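The farm furlough letters, part whatever

Thu 11 June

So I finally finished the brown box. If you've been reading this blog for a while you know the brown box, because I've complained about it at least once every season: my great-grandfather's letters home from 1918, tied up with kitchen string in bundles that made sense to whoever tied them and to no other living soul. There are 42 letters. I have now read every one of them, including the one my aunt swore was just a seed order (it was mostly a seed order).

For anybody new, the short version. My great-grandfather grew up outside Nokel, in a little plain church community where you did not go to war. You didn't argue about it much either, it was just one of the things you didn't do, like dancing or owning a piano. Then the draft came, and his number came up with it, and off he went to camp on the train because that was what the law said to do. You reported first, and then you told them you wouldn't drill. I had always pictured him saying no from his own front porch, with his hat on. But the way the American draft was set up in that war, a lot of these men had to go into the army camps and be objectors in there, in the middle of everybody else, which sounds so much harder to me.

The camp letters are short. He was not a chatty man (I don't know where I get it). He says the food is all right. He says there are other boys from plain churches and they sing in the evening. He asks after a cow called Button in nearly every one, and I have become more invested in Button than I can really defend. In one he mentions that he'd been told to rake the parade ground and had said he would rather not, and that a sergeant "spoke for some time." That's all we get! I have read that sentence so often I can hear the sergeant.

The part I knew nothing about

What I really want to get into is the farm furlough, which takes up the back half of the box and which I'd never heard of before this project. I grew up thinking there were two choices for men like him, noncombatant work inside the army or prison. And those were both real, and plenty of men did each. But in the spring of 1918 Congress passed a law that let the army furlough soldiers to work on farms, mostly because the farms were desperate for hands, and before long it was being used for objectors too. You went before a board, they asked you questions to see if you were sincere, and if they decided you were you could be sent out to some farmer who needed help.

You'd get paid no more than a private's pay. If the farmer paid more than that, the extra was supposed to go to the Red Cross. Some of the men had trouble with that, and so did he. There's a letter where he goes back and forth for two full pages, by far the longest thing he ever wrote, over whether it was right to have money he earned go somewhere he hadn't picked. He liked the idea of bandages. He didn't like being told. He ends by saying he supposes the corn doesn't know the difference, and then, of course, asks about Button.

His interview with the board gets one paragraph. They asked what he would do if a man broke into the house and went after his mother, which seems to have been a standard question, because I've run across it over and over in other people's family papers. His answer, in his words: "I said I did not think Mother would want help." My grandmother used to tell that story and we all figured she'd improved it. She had not. It's right there in pencil.

Where he went

He was sent to a place he calls "the Katona farm," and I spent a stupid amount of time trying to find it. I assumed Katona was a family. I looked for Katonas in the census, I looked for them in the plat books, I wrote to a very patient man at a county office who wrote back to say there were no Katonas and never had been. Then one night I was flipping through a railroad map for a completely different reason, and there it was, a tiny siding called Katona, one stop down the line from Amach. It was a place! The farm was just the farm at Katona. He never does name the farmer. He calls him "the man here" the entire time, even after living in his house for months.

Once I had that, things moved. The Amach library has the old town paper on film, and the paper had plenty to say about objectors working in the county, very little of it kind. There's an editorial that calls them "slackers with full bellies." There's a letter to the editor demanding they be made to wear a badge. And a couple of weeks after that there's one small item near the bottom of a page, between a church supper and a lost mule, noting that the threshing at Katona had been finished early "thanks to the extra hands." No mention of whose hands. I got a bit teary at the microfilm machine over that.

He did get some trouble there. Somebody threw yellow paint on the barn. He writes about it like it was weather. He and the man here scraped off what they could and painted over the rest, and the man here was "put out about the cost of the red." I would love to know what the farmer thought about having him around, and whether they ever talked about it at supper. The letters don't say and I've decided I have to live with that. (I have not decided that at all, I'm still looking.)

Then the flu came through in the fall, and the letters change. The handwriting gets bigger. The man here was sick, and his wife was sick, and it looks like for a stretch my great-grandfather was doing all of the milking and the cooking too. He writes home asking how to make soup. His mother's answer isn't in the box, which breaks my heart a little, but whatever she said must have done the job, because in the next one he says they're both sitting up and the soup was "thick but eaten."

The war ended in November and he assumed he'd be home in a week. He wasn't. They had to go back to camp to be discharged, and it dragged on. The last letter is two lines long and says he'll be on the Nokel train and not to kill a chicken over it.

Typing it all up

A bunch of you asked how I'm transcribing these, so I'll answer here and then I can point people to it. I type them. That's it! I tried a handwriting reader, the one called Anudance, and it did a lovely job on the ink letters and then turned the pencil ones into soup of its own. It read "Button" as "Bullion" every time, which made him sound like he was running a mint. So I used it for a first pass on the ink and did the pencil by eye, with the letter flat under a desk lamp and a ruler under the line I was on.

A few things I'd tell anybody starting a box like this. Number the letters in the order you found them before you fix the order, even if the order is nonsense. Leave the spelling alone. Keep the envelopes with their letters, and write down the postmarks, because he dated maybe half of his and the postmarks saved me more than once. And type up the boring ones. I skipped 12 on my first go because they looked like nothing but crop talk, and one of those was the paint letter.

The whole transcription comes to almost 1000 lines with my notes in. I've printed one copy for my aunt, who doesn't do screens, and she's already called to dispute a comma.

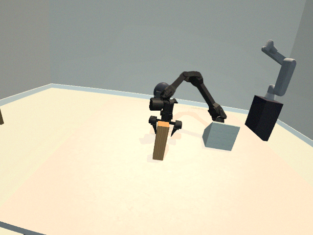
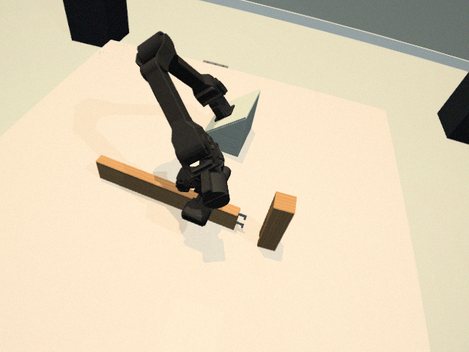
What's still missing

The board's side of it, for one thing. There ought to be some kind of record of that interview, even if it's just a card with his name and a word or two, and I'd give a lot to see which word they used. I've put in a request and been told to expect a wait. Fine. I waited this long to untie the string.

I'd also like to find the other men at Katona. He mentions "the other fellow" in the early farm letters and then the other fellow drops out and never comes back. Moved to another farm? Sent back to camp? There's a hint that he wasn't from a plain church at all, that he'd objected on his own account, for political reasons, and that my great-grandfather found him hard to talk to but liked how he handled horses. Those men had a much rougher time convincing the boards, from what I've read, and their families didn't always keep the letters. If you grew up near Amach and there's a story in your family about an objector who was good with horses, please, please write to me.

And there are his mother's letters. He must have had a stack of them. He carried them from camp to the farm, I know that much, since he talks about reading them over on Sundays. My aunt thinks they were lost when the Nokel house was cleared out. I've got one more attic to check, at my cousin's, and she says I can come by once the wasps are dealt with.

Oh, and Button! She had a heifer calf that winter. He wrote back the same day he heard and wanted to know if it had the white foot.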